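What the Kitchen Arm Changed for Us

Xiaoqing Tang, 2025-03-03

I have worked in the catering department of Zerell for 9 years, and in January our managers told us that robot arms will take over part of the kitchen work on our floor. I want to write about it because most articles on automation are written by people who sell it or by people who are afraid of it. I belong to neither group, although on some days I am closer to the second.

First, the facts. Our kitchen serves 281 people. The company Gandham supplies the arms, and before any arm moves in our building, its tasks are tried many times in simulation. The tasks are small: pick up a cup, put down a cup, move a utensil to its place. For a person this is hardly a task at all. For the engineers it was 18 weeks of preparation, and I say this with respect, as I sat in many of their meetings.

In these meetings I understood how much of my work I had never put into words. The engineers asked me where a cup should go when the counter is already full of other things. I answered, "Where there is space." They waited for the rest of the answer. I had to think for a long time about what I mean by space, how near to the edge is too near, and when I would move the soap first. 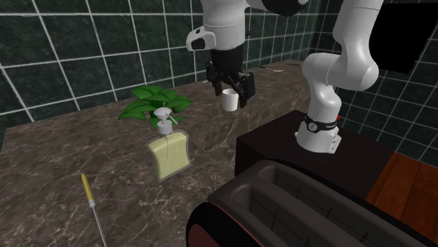
My colleague Shi thinks we should refuse to answer such questions. Her argument is simple: we give our knowledge away, and later the company needs fewer of us. I can't say she is wrong. We were paid our normal hourly wage for the meetings, the same as for wiping tables, while the consultants from Flinex were certainly paid more to write down what we told them. If a company wants to learn from its workers, it should pay for this as for expert work. I have said so to my manager, and I'm still waiting for a reply.

Still, I do not share her wish to stop the project. My wrists hurt after a long shift, and I will not miss the thousandth cup. What I worry about is the work that remains. When the easy tasks go to the arm, a person gets only the difficult ones, one after another, with no quiet minutes between. Carrying cups was also the time when we talked. From these talks I knew who was tired and who needed to change a shift.

Two of my colleagues have already been offered training to supervise the arms. They are the youngest, and both speak very good English. The older women were not asked. I believe that every person in the kitchen should get this offer before it is given to anybody from outside, and that the training should take place in paid hours.

The plan for the next floor will be decided soon. I would like someone from the kitchen to be in the room, with a vote, when it happens.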